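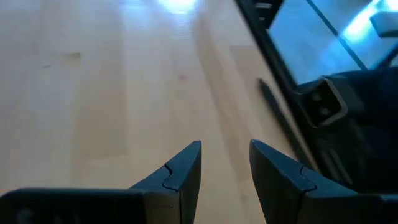
Pale boards, a few darker knots, and a big splash of light on the finish.

I've lived with light wood floors for long enough now that people write to me about them, which I find very funny, as I grew up on brown carpet and didn't own a broom until I was married. But the letters keep coming (Pushpa Maurya, I promise yours is in here!) so I've pulled all my floor tips together on one page. Most of this I learned by doing it wrong first.

Find out what's on top of the wood

Before you buy a single bottle of anything, figure out your finish. Mine has a clear sealed coat, and I only know that for sure because I went through the paperwork the last people left in the kitchen drawer. If you have no paperwork, pick a spot inside a closet and put a drop of water on it. Go make coffee. If the drop is still sitting up in a bead when you get back, you most likely have a sealed finish that's in decent shape. If it's gone dark underneath, the wood is drinking it, and you want to keep water well away until you've talked to somebody who does floors for a living.

Oiled and waxed floors are a whole different animal and I've never owned one, so please don't use my mopping section on them.

Sweep with the boards

I used to sweep in any old direction, usually toward whichever door was closest. Now I follow the planks. The grit that lives in the seams comes along a lot easier when you're pulling it down the length of the board, and I go over each strip once instead of three times. In a room where the boards run at an angle to how you naturally stand, it feels silly for the first week and then you stop noticing.

A soft broom is fine. A dust mop is better. If you vacuum, turn off the spinning brush! My old Farko has a little foot switch for it that I ignored for years, and I'm fairly sure half the fine scratches by the sofa are my own doing. Check the wheels too. Mine had a staple stuck in one, and I'd been driving it up and down the hall every Thursday like a tiny plow.

Get down low and look toward the window

My favorite trick, and it costs nothing. Blond wood hides dust when you're standing over it. Crouch down so the light is bouncing off the floor at you, and everything shows up: crumbs, sock fuzz, the sticky ring from a juice glass, the streaks from your last mopping. I do it late in the afternoon when the sun's coming in sideways. Then move to the other side of the room and look again, because the glare covers up whatever is right underneath it. You'll find something in the part that looked clean, I can just about guarantee it.

Same thing with shadows. If there's a chair or a lamp throwing a dark stripe across the boards, shift it before you decide whether you've got a stain. I once spent ten minutes rubbing at a shadow. I was wearing my reading glasses at the time, too.

Knots, streaks and actual stains

Pushpa asked how to get the dark spots out of her light floor, and after a few messages back and forth we worked out that they were knots. You can't clean out a knot and you wouldn't want to! Light wood has darker flecks and patches in it naturally, and some boards have more than others.

What I do when I'm not sure:

Run a fingernail over it. If there's an edge, something is sitting on top.
Wipe with a barely damp cloth, then a dry one.
Look at the grain. If the lines bend and curl around the spot, it grew there.
If it's gray or black and fuzzy at the edges, suspect water.

That last kind I don't mess with. A plant pot gave me one under the front window and I've put a basket over it.

Mopping, the short version

Wring it out. Wring it out again. The cloth should feel cool in your hand and not drip when you squeeze it hard. I use plain warm water most weeks, and when the kitchen end gets greasy I add a little floor soap. I've been through a few brands and settled on Likari, mostly for the smell. Whatever you get, read the back and use the amount it says. I used to slosh it in by eye, and the floor had a cloudy film that grabbed every footprint, and I kept adding more soap to get rid of it. Well, you can guess how that went. It took four goes with plain water before the shine came back.

Work backward toward the door. Do a patch you can reach without stretching, dry it with an old towel under your foot, shuffle back, do the next. Yes, you look ridiculous. My neighbor Noel Saludo has seen me through the window doing the towel shuffle and now waves with one foot.

No steam mop on my boards, thank you. No vinegar either. I know plenty of people swear by it, but my floor installer pulled a face when I mentioned it and that was enough for me.

Scuffs and small scratches

For black shoe scuffs, try a clean tennis ball first. Rub it back and forth with a bit of weight behind it. A pencil eraser works for tiny ones, as long as it's a white one (pink left me a pink smudge).

For fine scratches, less is more on pale wood. The walnut trick, where you rub half a nut over the scratch, goes around every year, and on a dark floor I'm told it's lovely. On mine it left a tan line that was easier to see than the scratch. A blending pencil in the right shade did a much nicer job. I took a photo of the floor to Vasiliu, the flooring place on the Skasham road, and the photo was useless, far too white from the window. Bring a spare plank if you've got one in the garage. Javiera Maldonado at the counter held mine up against the pencils and had it matched in no time.

Test any pencil inside the closet, next to where you did your water drop.

Felt pads, again

I know, I know, everyone says felt pads. I'm saying it again because they need changing and we all forget. The felt packs down and picks up sand, and after that you've basically got sandpaper on a chair leg. I bought a bag of 100 in January and thought I'd have them until I retired, and I'm already near the bottom. Kitchen chairs eat them.

Clean the foot of the chair with rubbing alcohol and let it dry before you stick the new one on. Then leave the chair upside down overnight if you can stand it.

Rugs

I like a rug by the door and one at the sink. Don't put down the kind with a sticky rubber back, as some of those can discolor a finish and you won't know until you lift it. A woven pad underneath is what I use. Lift your rugs now and then and let the boards see some daylight, too. Light wood changes color in the sun and a rug leaves a very sharp rectangle. Mine from the first year is still faintly there and I've arranged the coffee table accordingly.

A question from Irén Dobos about gaps

Irén wrote that the seams between her boards open up in winter and asked what to fill them with. Mine do that as well! The heat comes on, the air dries out, and I can get the edge of a postcard in by the bookcase. By summer they've closed again and you can hardly see the lines. I leave them alone, vacuum them with the narrow nozzle, and run a humidifier on the driest weeks. If yours stay open all summer, or a board rocks when you step on it, have someone come and look.

Next up is grout, which I've been putting off. If you've got a good way of cleaning the bit behind the toilet, please send it in.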